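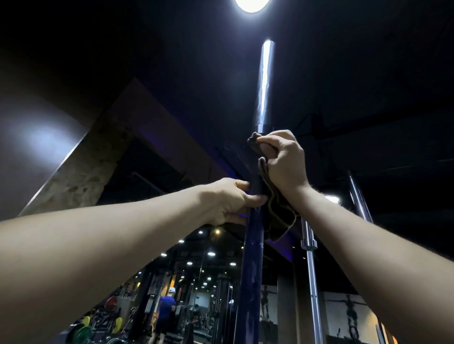

Cuaderno de taller — 21 de julio de 2018

Sigo con las pruebas de acabado para barras y discos. El encargo de Cuseo pide una protección contra el óxido que aguante sudor y magnesio, que se pueda reaplicar en el propio gimnasio y que no deje las manos pringosas. Lo último es lo que nos está costando.

Probetas: acero al carbono sin recubrir, desengrasado con acetona y lijado a grano 240. Todas cortadas del mismo redondo, así que la diferencia de material queda descartada. Serie A con aceite mineral ligero, serie B con la cera blanda de Sillon, serie C con la mezcla que preparó Efthymia en junio (cera de abeja, aceite mineral y un poco de disolvente). Serie D sin nada, como testigo.

Niebla salina: cámara encendida ayer por la tarde, interrumpida esta mañana. La serie D, como era de esperar, naranja por toda la cara superior. La A tiene picaduras sueltas cerca del taladro de colgar. B y C limpias a simple vista. Con la lupa de 40 aumentos, en la B se ve el comienzo de dos puntos en el canto; en la C no encuentro nada, pero una de las probetas se cayó al sacarla y no la cuento.

Sudor artificial: queda un resto del bote preparado con cloruro sódico, urea y ácido láctico. El pH se ha movido desde la última vez. Lo he corregido con amoníaco y he apuntado el valor en la etiqueta. Conviene hacer lote nuevo antes de la próxima serie, este ya huele raro.

Tacto: sigue siendo el problema de la C. Recién frotada está bien, pero si se echa más de la cuenta y no se retira el sobrante, a la media hora agarra polvo y se nota pegajosa. Probé a templar el bote al baño maría antes de aplicarla y la capa sale más fina. Probé también a dejarla evaporar con la ventana abierta y no vi mejora. Jytte opina que sobra cera de abeja y que habría que bajarla a la mitad. Puede ser. Efthymia no está de acuerdo: dice que entonces perdemos el canto, que es por donde siempre empieza.

Moleteado: este punto lo teníamos mal planteado. Las probetas lisas no dicen gran cosa de una barra con moleteado, porque el producto se acumula en el fondo de los surcos y las crestas se quedan casi desnudas. He pedido a Brzozowska seis tramos cortos moleteados, del paso más fino que tengan. Mientras tanto he hecho una prueba rápida con un mango viejo de mancuerna: cepillo de nailon seco, producto con trapo, espera, otra pasada de cepillo. Con cepillo de latón quedaba marca amarilla en el acero, descartado.

Trapos: los de algodón rizado sueltan pelusa en el moleteado y luego hay que quitarla con pinzas. Los de sábana vieja van mejor. Los usados con disolvente van extendidos al tendedero de fuera, nunca hechos una bola en el cubo. Ayer encontré dos arrugados debajo del banco.

Magnesio: mezclado con aceite forma una pasta gris que retiene humedad. Al levantar la pasta de una probeta A, debajo había óxido en un sitio donde el resto de la superficie estaba sano. Esto debería ir en las instrucciones: primero cepillar en seco, después proteger. El borrador actual dice «limpiar bien» y con eso no se entera quien lo lea.

Pesada de control con la balanza pequeña, probeta C4: 118 g antes de aplicar. Después de aplicar y retirar el sobrante, la balanza no aprecia cambio. Para medir el espesor de capa por peso hace falta la analítica, y la tienen los de Prullness hasta que acaben lo suyo. He dejado nota en su puerta.

Hoja de costes: la cera de Sillon sale más cara por bote pero cunde más. No tengo todavía el consumo por metro de barra. Jytte se ofreció a medirlo con jeringa, que es más fiable que contar pasadas de trapo.

Pendiente:
— Lote nuevo de sudor artificial.
— Mezcla C con la mitad de cera de abeja (C-bis), misma preparación de superficie.
— Repetir la probeta caída.
— Redactar otra vez el párrafo de limpieza para Cuseo.
— Preguntar a Brzozowska por el plazo de los tramos moleteados y si vienen aceitados de fábrica. Si vienen aceitados, doble desengrase.

Cámara salina otra vez en marcha con B y C a las seis de la tarde. Nivel del depósito bajo, lo he rellenado con agua destilada de la garrafa nueva. La boquilla izquierda pulveriza menos que la derecha; he puesto las probetas del lado derecho y mañana las giro.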